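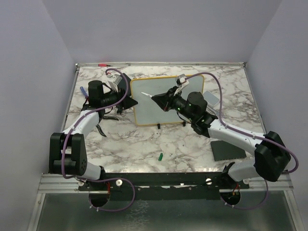 Packing firm in Pollport moves its board writing to two robot arms

30 Oct 2024

The packing firm Czerwiński, which employs 94 people at its site in Pollport, has started to use a pair of robot arms for work that was until now done by the shift leaders: writing the order boards that hang at each packing line, and wiping them clean again when the shift is over.

The company still uses whiteboards on the floor. Screens were tried in one hall, but the packers work with gloves and said that they could read a board faster from the far end of the line. Each board shows the customer, the number of cartons and any special instruction, such as labels in a second language. On a busy day the site sends out 1000 cartons, and the boards have to be changed many times.

The arms were delivered by Ernon, a supplier of small automation equipment, and they stand in a closed cell next to the planning office. The system is called Bustia. One arm steadies the board on the table and the other one does the writing. The text comes directly from the planning program, so it does not need to be copied by hand from a paper list.

For the shift leaders the change is quite large. Before, they came in 15 minutes before the others in order to prepare the boards. This time was paid, but many of them did not like it, in particular those who bring children to school or come by the early bus. Now they start together with their team. The first minutes are used for a short talk at the line, where problems from the previous shift are explained.

The company says that no job is lost because of the new cell. Two employees from the planning office have got a new task. They load the boards, change the markers and check each text before the board goes out to the hall. Both took a training course at Ernon and receive a higher hourly wage for the time they spend at the cell.

The works council agreed to the project after some discussion. It asked for a written promise that the arms will not be used to measure how fast a line is working, and this promise is now a part of the site agreement. The council also wanted that every shift leader can still correct a board by hand – a point which the management accepted without changes.

Not everybody in the halls is satisfied. Some packers say that the robot letters are too thin and that they miss the small notes which the shift leaders used to add in the corner, for example a birthday or a warning about a slippery floor. A free area at the bottom of each board has therefore been kept for handwriting. Thicker markers have been ordered.

There are also limits in the daily use. The arms write only one board at a time, and when an order changes at the last moment it is usually quicker to take a marker and do it in the old way. In the first weeks the cell has prepared 400 boards.

Czerwiński will decide in January whether a second cell is needed for the returns department. Employees who are interested in the training can put their name on the list at the planning office.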